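**Canned tuna past the date on the can - keep it or toss it?**

Posted by pantry_moth, 13th March

I'm clearing out a relative's kitchen and there is a lot of canned tuna, some packed in water and some in oil. The dates run from last August back to several years ago. None of the cans are swollen. A few have dents and a couple have rust near the rim. The store brand is Eltach, if it matters. I'd like to keep what is safe and not haul the rest across town for no reason. Also, will a food pantry take any of it?

**Strazds**

The date on most cans is a quality date. Canned fish that has stayed sealed in a cool, dry cupboard is usually fine well beyond it, though the texture gets softer and the oil-packed kind can taste flat.

Go by the condition of the can.

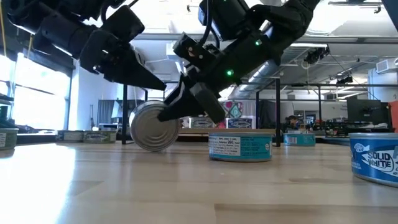
Throw out anything that is swollen, leaking, or badly rusted. Surface rust that wipes off with a paper towel is okay. For dents, look at where they are. A shallow dent in the side is not a problem. A dent on a seam, or one with a sharp point, means the can goes in the trash. If a can spurts when you open it or smells off, don't taste it.

Keep the cans out of the garage. Summer heat does more harm than an extra year on a shelf.
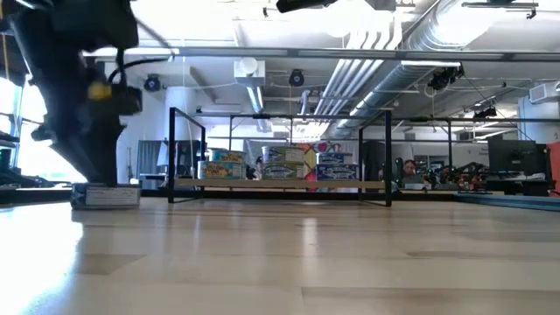
Once opened, move the leftovers to a covered container in the fridge and use them within 3 days.

**tronley17**

i eat them years old all the time, never been sick. drain it, add mayo, done

**Bravlow Kitchen**

Mostly agree with Strazds. On the pantry question, call first. The rules differ from one place to the next. Ours takes cans up to 2 years past the date but refuses anything with rust, even the kind that wipes off. Another one across the county won't accept past-date food at all.
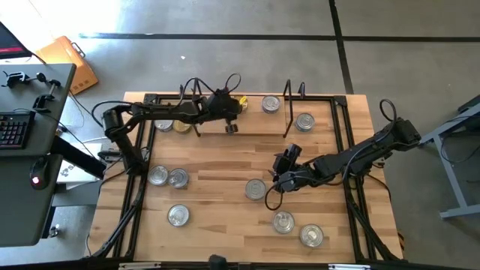 Leave the labels on, too. Most pantries can't hand out a can without an ingredient list, and fish is an allergen. If a label is loose, tape it down - don't write on the lid and hope that's enough.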